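3.2 What the listings say about wear

Sellers of used forestry equipment have developed a vocabulary of their own, and a good part of this section is an attempt to read it. We collected 452 listings for forwarders, skidders and harvesting heads from two resale sites, Brollum and Holovko, and kept the 237 that gave both an hour-meter reading and at least one sentence on condition. The remainder offered one or the other, or the single word "strong," which we could not code.

Each condition statement was assigned to one of five classes, from "rebuilt with paperwork" down to "sold as is." The second class, "gone through," gave us the most trouble. A transmission that has been gone through may have been stripped to the case and reassembled with new clutch packs. It may also have been looked at, with interest, by a man holding a flashlight. The listings use the phrase for both, and the asking prices suggest that buyers are expected to tell the difference by tone.

Tires were easier. Sellers report tread as a percentage, and they do it with a confidence found nowhere else in the listing. Hydraulic hoses, which fail more often and cost more in lost days, were mentioned in so few listings that we dropped them as a variable. Paint was mentioned constantly. We dropped that too, with less regret.

Grapples and harvesting heads were coded separately from the carrier, as they are often older than the machine they hang from and sometimes come from a different maker. For these we recorded the stated condition of the pins and bushings, the arms, and the contact surfaces. Slop at a pivot pin is felt at the tip, multiplied by the length of the arm, and an operator will notice it long before the seller does. The same parts occur on gripping tools of any size: linkage arms, pivot bolts, and a ribbed surface where the finger meets the load (Figure 4). 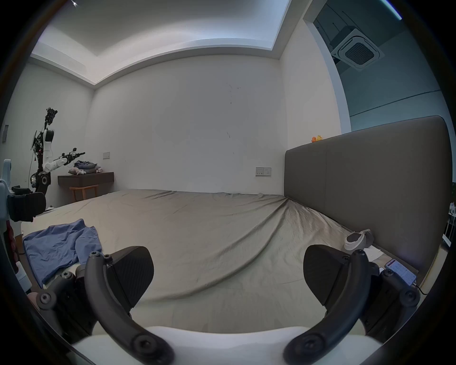 Figure 4. Two-finger gripper with bolted linkages and ribbed fingertip pads.

3.3 Asking price and hours

Hours on the meter explained less of the asking price than we had hoped when we applied for the money. Below the median reading the relation was orderly, and each added block of hours took a fair bite out of the price. Above it the relation wandered off. Several high-hour machines were listed at more than their younger siblings, usually with a new winch, a long paragraph about the previous owner, or both.

Part of this is the meter itself. Meters are replaced, and a replacement starts at zero, a fact that 60 of the listings acknowledged in some form. We treated these as missing data. Their sellers mostly treated them as good news.

We then added the condition classes to the model. "Rebuilt with paperwork" carried a clear premium on both sites. "Gone through" carried a small one on Brollum and none on Holovko, where readers may have met the phrase before. Removing the listings posted by dealers left the order of the classes unchanged but widened the spread within each, private sellers being freer spirits in the matter of price. Asking prices are of course only wishes, and the question of what the machines sold for is taken up in Section 4.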